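Wednesday, January 2, 2019

Back at my desk at Kadbridge this morning, along with everyone else who had failed to win anything over Christmas. The parking lot was full of people sitting in their cars with the engines off, putting it off for one more song. I gave it two.

My resolution this year is to keep this diary, the same as last year. I looked up last year's before starting and it runs until January 9, when I wrote "tired, more tomorrow," and that was the end of it until July, where there is one line about a wasp. So the bar is low. I have also resolved to learn enough of the accordion to play one whole tune, having owned one for five years and played it mainly by moving it from room to room.

The accordion is a Brarka. I bought it at the Litalach flea market from a man who said it needed nothing but love, and what it needed was a new strap, two reeds and a bellows patch. I paid for all that and then put it in the closet, as if the repair had been the hobby.

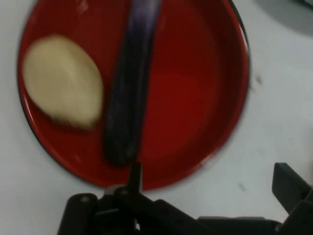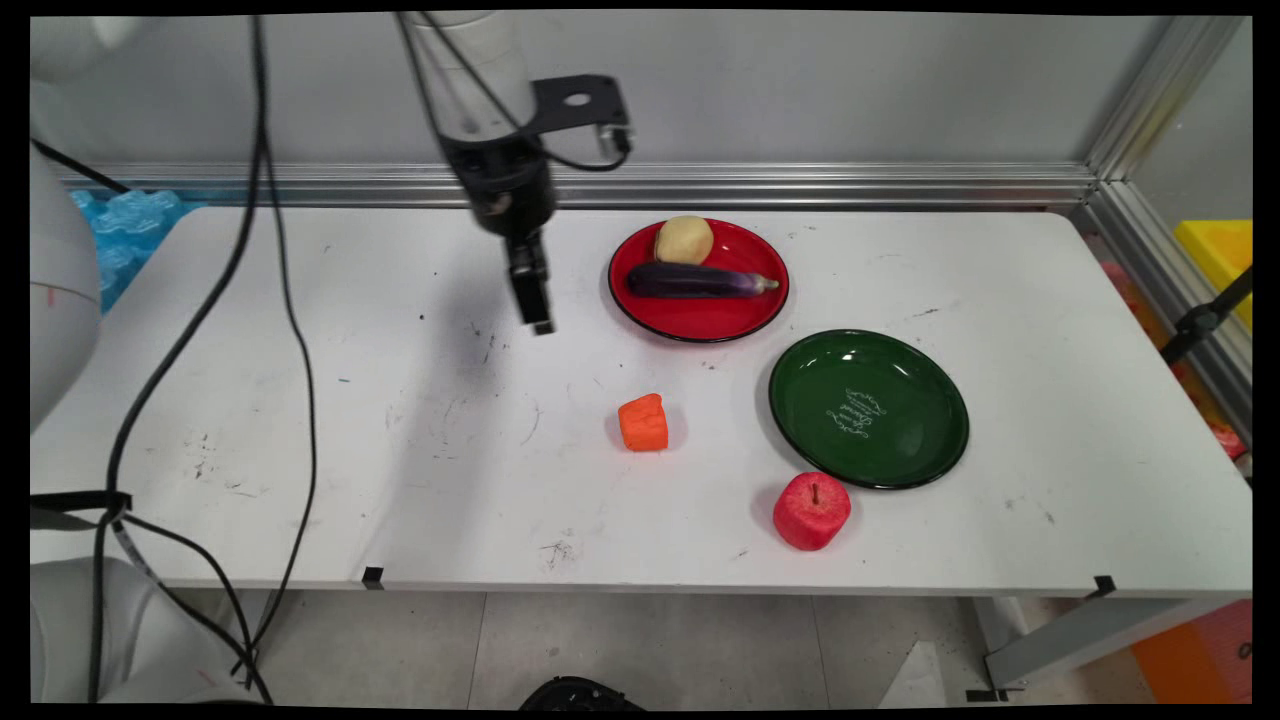 Tonight I got it out before dinner, knowing that if I sat down to eat first I would stay sat. The book wants you to begin with the left hand alone, oom-pah, oom-pah, for as long as it takes to stop thinking about it. I never stopped thinking about it. The buttons on that side are all out of sight, you find your place by feel, and I kept landing one row over, so that the waltz lurched along like somebody carrying a couch downstairs. Dinner was meant to be plain, and I had been thinking about a potato and an eggplant on a red plate as the most a person could want after the holidays, but by the time I had unstrapped myself I wanted toast, and had toast. Then I picked the thing up again, which surprised me.

The second go was better. I got four bars with both hands, slowly, with a wheeze at the end of each one where I ran out of bellows and had to haul it back the other way. The neighbors' television went up during bar three. I choose to believe they were at a good part of their show.

The tune is called "The Dimaculangan Waltz" and the book marks it as suitable for beginners. It has a key change. I would like a word with whoever decided that, though I suppose they could play it, which puts me at a disadvantage in the argument.

Left shoulder sore, both thumbs fine. The case won't close now — one of the latches has bent — so the accordion is spending the night on the armchair with a towel over it, looking like a parrot that has been told to go to sleep.

Must buy stamps. More tomorrow.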